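From my kitchen: the great table reset

I finally did the job I've been putting off since March, which was clearing our dark brown table right down to the wood and starting over. It had been holding mail, seed packets and one lonely mitten, and we'd been eating at the counter like people waiting for a bus. So off it all went, and out came the soft cloth and the Ozoliņš oil soap my neighbor Ieva Org swears by (a capful in warm water, no more, or it streaks).

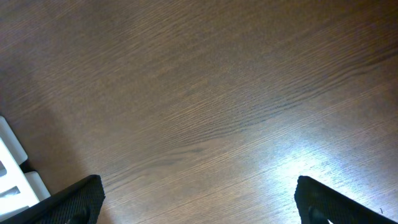
I'd forgotten how much I like the grain on this thing! It runs in long fine lines, and I always wipe along them, never across. My sister Reet thinks that's superstition. She also stacks her good plates wet, so I'm not taking notes.

Next came the silverware. I had 14 forks in the drawer and only three of them were related to each other, so the strays have gone in a box for the Tallside swap table. What's left is plain, silver and easy to lay out, fork and spoon side by side with a bit of bare wood between.
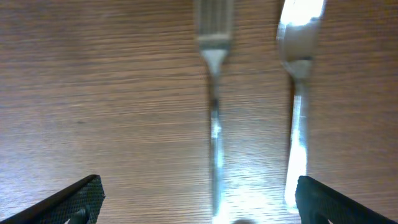
Soup night is back on, then. Dong-geon Bae is bringing bread, I'm making the barley one with too much dill, and there's room for five if you don't mind the wobbly chair. Bring your own bowl if you have a favorite, and send me your stray forks story before the next issue!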